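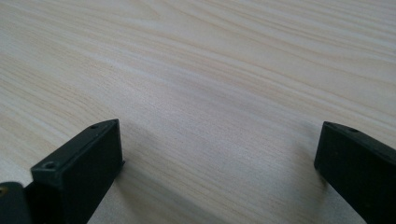 Fingers open over the pale table, nothing between them.

Plindeck Robotics Club: Your Questions, Answered

I run the Saturday sessions at Plindeck and I get the same emails every term, so I've put my answers in one place. Last updated January 26, 2019.

Do I need to know how to code?

Nope! Plenty of people join without having written a line. You'll pick up a bit of Python as you go, and there's usually somebody at your table who's happy to share what they know (sometimes at great length, sorry in advance).

How old do I have to be?

High school age and up. We have adults too, and the teams are mixed. If you're under 16 we need a signed form before your first session, and yes, I do check.

What are we working on right now?

Picking things up and putting them down again. It sounds so easy! Each team gets a two-finger gripper and has to grab a set of small objects off a tabletop and move them to a marked spot. We start with the gripper held in your hand, so you learn what a good grab feels like before you write any code for an arm. I love this part of the year, people get weirdly competitive over a bottle cap.

How big are the teams?

4 people. If you come with friends I'll try to keep you together, but I can't promise it once sign-ups close.

Is there a competition?

There is, the Istcombe Pick and Place, every July. You get 7 minutes at the table and points for each object that ends up where it should. Last year our best team scored 78 and came home very pleased with themselves. Going is optional — some members just like to tinker, and that's fine with me.

Can I design my own fingers?

Please do! You can change the shape, the length, the padding, whatever you like, as long as both fingers bolt onto the standard mount. Send me your file by Wednesday night and I'll try to have it printed for Saturday. Print one pair first and test it before asking for spares. I've thrown out a sad number of spares.

My gripper keeps dropping stuff. What am I doing wrong?

Probably coming in at an angle. Get both fingers level with the object before you close, and close slower than you think you should. If it still slips, try a strip of the rubber tape from the Abbasi box on the back shelf (put the roll back, please).

What does it cost?

Nothing for members. We have a grant from the Pakton fund, $1,406 for this school year, and it goes on motors, filament and the competition entry. Pizza is on you.

Can I take the kit home?

Laptops no, grippers yes, for one week at a time. Write it in the notebook by the door. If a screw goes missing just tell me, I have a whole jar of them.

What if I miss a week?

Come back the next one. Your team will catch you up, and I post my notes on the club page by Sunday evening — well, most Sundays.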